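Prilgate Letter Tray and Wire Sorter Set: Five Months of Use

I bought the Prilgate set in March to deal with paper. I do the books for a small rental business and the household bills on top of that, and until this spring the two were mixed together in a cardboard box. The set comes with a stacking letter tray, an upright wire sorter and a packet of label tabs. I paid for it myself.

What you get

The tray has two levels and needs no tools. The upper level drops onto four posts and stays there by its own weight. The sorter comes in one piece. Both are powder coated in black, and the coating on mine was even except for one thin spot on the underside of the tray where it had hung during painting. It has not rusted.

The label tabs are poor. They are stiff card with a slot cut in them, and they slide along the wire whenever you pull out a folder. I threw them away in the first week and used a label maker directly on the folders.

Setup

Setup took less time than opening the box. The only trouble was with the posts. One of them was bent slightly inward, and the upper tray would not seat. I bent it back by hand. Wing-yan Chung, who shares the office with me, bought the same set a month later and hers went together without any bending, so I assume mine was bad luck.

The feet are small rubber caps. They grip well on wood and on glass. On a painted shelf they left dark marks after a few weeks, and I had to get them off with a damp sponge and some baking soda. If your furniture is light colored, put felt under them.

Daily use

The tray holds what has come in and has not been looked at. The sorter holds what is open: bills to pay, leases waiting for a signature, receipts for the month. When something is finished it goes in the filing cabinet. I had tried this system before with plastic trays from Jiltwood and gave it up, mostly because the plastic bowed in the middle once the stack got heavy. The wire does not bow. I have had a full ream, 500 sheets, on the lower level along with a stapler and it stayed flat.

The open wire has one real advantage, and that is dust. My plastic trays collected a layer of it in the corners. With the wire it falls through to the desk, where I can wipe it up.

The sorter is best with folders. Stiff ones stand up straight and are easy to flip through. Loose sheets are another matter. A single page has nothing to hold it upright, so it bends over the wires or slides down behind the folder next to it. I lost a water bill that way in May and paid a late fee. Now every loose page goes into a folder first, even if it is the only thing in there.
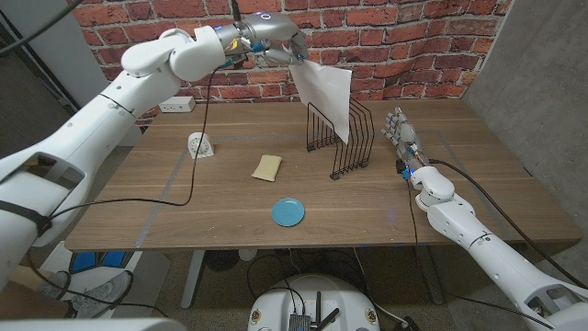

Capacity

Prilgate does not give a figure for the sorter, so I tested it with what I had. Thirty-two thin folders with a few pages each went in, but they were tight and I could not read the labels without pulling them forward. Half that number is comfortable. Anything thicker than a finger, such as a bound appraisal or a tax return with all its schedules, takes up a whole slot and pushes its neighbors sideways.

Legal size paper fits in the sorter and sticks up above everything else. It does not fit in the tray. It hangs over the front edge and curls after a few days. If you handle a lot of leases on legal paper, get a different tray.

Compared with the others

Before buying I borrowed a Wodura sorter from Pao-chu Tang. It is heavier and better finished, and the dividers can be moved, which the Prilgate ones cannot. It also costs more than twice as much and takes up more of the desk. For someone who has thick and thin files together, I think it is worth the money. My files are nearly all thin.

The Huerta desktop box is the other one people mention. It has a lid, so it is better if you want papers out of sight. I found that once papers were out of sight I stopped paying them. That is my problem and may not be yours.

Problems so far

One weld on the upper tray let go in June. It is at the back corner, and the loose wire end is sharp enough to snag a sleeve. I wrote to the seller and was offered a new upper tray if I sent a photo. I sent one and the part came nine days later. The weld on the replacement has held.

The sorter also slides if you pull a folder out fast with one hand. It is light when it is not full. I put a strip of shelf liner under it and that fixed it.

Who should buy it

It suits a home office or a small business with one or two people handling the mail. Going by my scanner log I have put a little over 2,000 pages through it since spring, and it has kept up. For a front counter where several people drop things off, I would pay for the Wodura.

Rating: 4 out of 5. I took off a point for the weld and the tabs.

Updated 8/19/23 to add the replacement tray.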